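Does the Mezzanine Make the Room Worse? A report on light and air in a shared workspace

Design and Environment project, second year
Submitted November 2018
Supervisor: Urs Rainer

1. Why we picked this

The Skaltby building gets praised a lot. The course handbook calls it "open and flexible" and the letting leaflet from Vlachou goes further and says the mezzanine "gives every user a choice of atmosphere". Our group was not convinced. We wanted to know whether people who use a big white room with a staircase in it get anything from the arrangement, or whether it mostly looks good on a leaflet.

I should say that I went in expecting the second answer, so read the rest with that in mind.

2. What we were told

The leaflet gives the light level on the ground floor as 816 lux. It doesn't say where this was measured, at what height, or whether it was under the mezzanine or out in the open part. We wrote to Vlachou twice and got the same leaflet back both times. The earlier student report from January (the Judon group) repeats the figure without questioning it and then builds a whole chapter on it. We have left it out of our findings.

3. Light

The main part of the room is bright, and there is no point pretending otherwise. White walls and a white corrugated ceiling throw a lot back, and the fluorescent lights do the rest. Our complaint is with the assumption that bright means good. Several people told us they got headaches by late afternoon, though people also get headaches from deadlines and we had no way to separate the two.

Under the mezzanine there are separate lights, lower down. Some users called that part "cosy" and others called it "the cave". The handbook's word for it is "intimate".

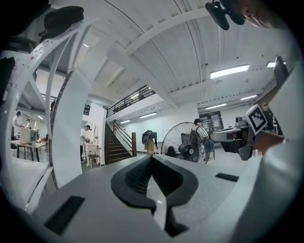 4. Air

Heat was the thing people talked about most when we asked open questions. The answer on the ground floor is a large black standing fan near the stairs. It has a round wire grille and it can be moved, in theory. Most people we spoke to said they had never moved it and didn't know if they were allowed to.

We were sceptical that one fan could do much for a room this size. Rarnesari, who fitted out the upper level, told us air "circulates naturally by way of the stair opening". We asked how they knew. They said it was a design principle. We held strips of tissue over the railing and got results that changed every time somebody walked past, so we can't say they are wrong - only that we couldn't find any sign they are right.

5. The stairs

The staircase is dark wood with a dark metal railing that carries on along the edge of the balcony. It is the best-looking thing in the room and I have no quarrel with it as a staircase. As a place to put bags down, stop and talk, it causes trouble. People coming down meet people who have paused at the bottom, and both sides apologise.

6. Weak points in our own work

The questionnaire was too long. It ran to 2 sheets and the second was often left blank. We only visited during term. The tissue test was poor and we would not defend it.

7. What we would change

Put a proper shelf or row of hooks near the foot of the stairs. Put a note on the fan saying it can be moved, if it can. Measure the light again, in both parts of the room, and write down where. The budget we were given to imagine was £2000 and none of this would come close to using it.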